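Visit report: Zurkell assembly lab, Zelska site

Written by Samira Matar for the shop safety and methods group
November 2020

I spent a day at Zurkell's assembly lab to see how they write and keep their rules for small-parts work with robot arms. We are about to put two arms on a bench of our own, and the rules we have now were written for a fenced cell with one large machine in it. Most of those do not carry over. I wanted to see what a shop does once it has been through this already.

Zurkell keeps one master document for the lab, number 3011. It has 66 pages, and most people on the floor never open it. What they use is a bench sheet, printed on both sides and kept at each station. The bench sheet has eight rules. Any change to a rule has to be made in 3011 first and then carried to the sheet, and the old sheets are collected and destroyed the same day. I asked what happens when someone writes a note on a sheet by hand. The answer was that the note is allowed to stay for one shift, and after that it is either in the document or it is gone.

The gear bench

The task I watched for longest was a gear fitting exercise. The parts are small metal spur gears and a round white plate with a pin on it. It is used to train new operators and to check a station after any change to the arms, the tooling or the software. The job is simple on purpose. If a station cannot do this one, it does not get a real job.

The bench itself is a white table with a dark mat on it. The mat is treated as part of the setup. It has a fixed position, and the rule is that parts for the job stay on the mat and everything else stays off it. Tools, cups, phones and paperwork go on the side cart. The reason given in 3011 is that the arm may travel anywhere over the mat at any time, so anything placed on it has to be something the arm is meant to meet.
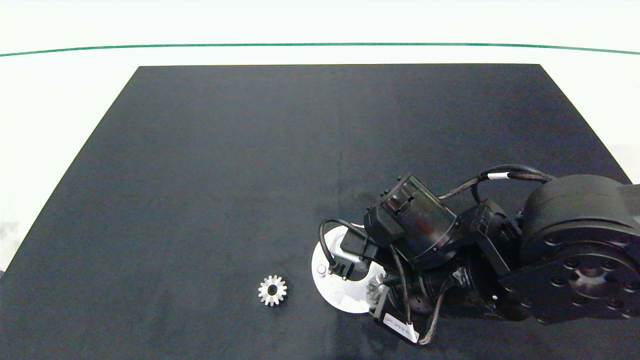

What the bench sheet covers

I was not allowed to copy the sheet, but I was allowed to take notes. In my own words, and leaving out the parts that only apply to their building:

1. Clear the mat before power goes on. The operator does this, and a second person looks.
2. Hands stay off the mat while an arm is enabled. Paused counts as enabled. This is the rule they repeat most, and it was the one people could recite.
3. Check cables by hand with the power off at the start of each shift. The check is for free slack through the full reach of the wrist, for wear at the bends, and for labels that are still attached.
4. Check the fasteners on the wrist and the end effector after any tool change, using the torque card kept with the tools.
5. Start every new job at reduced speed. Full speed needs a sign-off from the shift lead.
6. A dropped part stays where it is until the arms are stopped and disabled. The operator then decides whether to place it again or pull it from the job.
7. Look over the gears before they go out. Any with a burr or a damaged tooth goes in the reject bin, even if it would still fit.
8. Log every stop, with the cause in plain words.

Rule 6 took up a good part of our talk. Before it was written, operators would reach in to nudge a gear back into place while the arm was paused. There had been no injury, but the near-miss log had the same entry again and again. Zurkell now counts a reach-in as a reportable event whether or not the arm moved. The log for June had more of these than any month before it, and the lab lead took that as a sign that people had begun reporting them.

Two arms on one bench

Our own plan calls for two grippers sharing one work area, so I asked the most questions about this. Zurkell's rule is that the shared zone belongs to one arm at a time unless the job has been reviewed for both. The review is done on paper, then at reduced speed without parts, then at reduced speed with parts. Each step is signed separately.

They also give every part a stated place to start. A gear can lie flat on the mat or on the plate, but the job file has to say which. Gears near the rim of the plate are treated as a case of their own, because a gear that hangs over the rim can tip when a finger comes down near it. Their job files include a few of these starts so that the operator learns to watch for them. 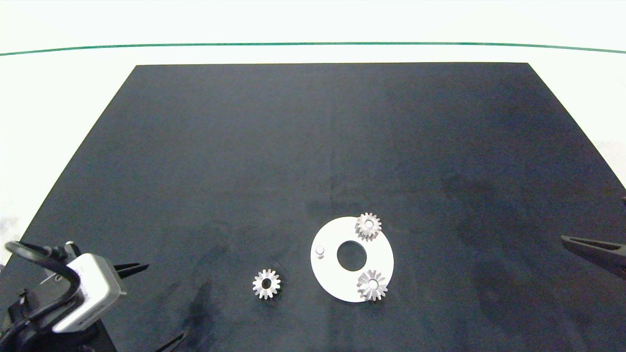 The gear bench at Zurkell, with one gear on the mat and two on the plate.

Stopping

Each station has its own stop button on the near side of the table, and there is one for the room by the door. Both are tested weekly. I saw the station button tested at two benches. The person doing the test writes down the time and initials it, then restarts the station from the beginning of the start-up list. Skipping ahead in the list is not permitted, even after a test. It took longer than I expected, and the operators did not seem to mind.

The software on the benches is called Iltitz. It keeps its own record of stops, and once a week the lab lead compares that record with the handwritten log. Where the two disagree, the handwritten log is corrected in a different color of ink and the first entry is left readable.

Points for our shop

Our bench rules should fit on one sheet. The current draft is too long and mixes rules with background. The background can go in the Nkosi binder with the risk assessment.

We need a written rule on dropped parts before the arms arrive. We have nothing on this now.

"Paused" has to be defined. Our draft uses "stopped," "paused" and "idle" as if they meant the same thing, and at Zurkell they are three separate states with different permissions.

I would like us to adopt the mat rule as it stands. It costs very little and is easy to check from across the room.

The one thing I would not copy is the second person at start-up. Zurkell has eight people on a shift and we often have two. I have asked them how they handle nights, when they are short as well, and will add the answer to this report when it comes.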